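I want to write a little about washing wool at home. My grandmother did it in Plakberg, and I do it in a rented apartment with one small sink. It is a long thread, sorry. 1/9

First, water. It should be the same temperature as your hand, at the start and also when you rinse. Wool can live with cool water and it can live with warm water. It does not like to jump from one to the other.

Second, soap. I use Fokell flakes, 30 grams for one heavy piece. For years I used double this amount and I wondered why my sweaters felt sticky in winter.

Melt the flakes in a cup of hot water before, and let the cup cool down. If you put them dry in the sink, they stay in the wool as small white dots and you will find them in September, when you take everything out again.

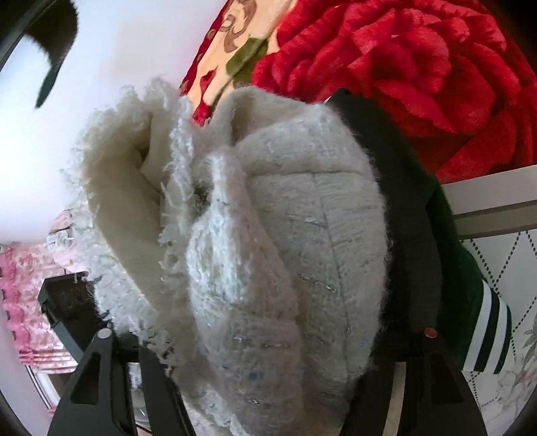

Third, do not rub. I press the wool down, wait, and press again. Rubbing is how I made felt from a very good Brandent cardigan. It cost me 200 and now the neighbor's daughter wears it.

Rinsing takes longer than washing. I change the water until it stays clear. My grandmother added a spoon of vinegar in the last one. I do it also, but I can not prove that it helps.

Then the towel. Lay the wool flat on it, roll it like a pastry, and stand on the roll with bare feet. Please never wring. If your towel is thin, take a second one and do it again.

Dry it flat, away from the radiator. In my kitchen a thick piece needs two days, and I turn it over in the morning. I tried a hanger once – the sleeves came to my knees.

Somebody asked me about moths. I keep cedar blocks from Gbeho in the drawer and I sand them a little every spring, when the smell is gone. Clean wool is more important than cedar, I think. The moths in my closet always chose the scarf I did not wash. 9/9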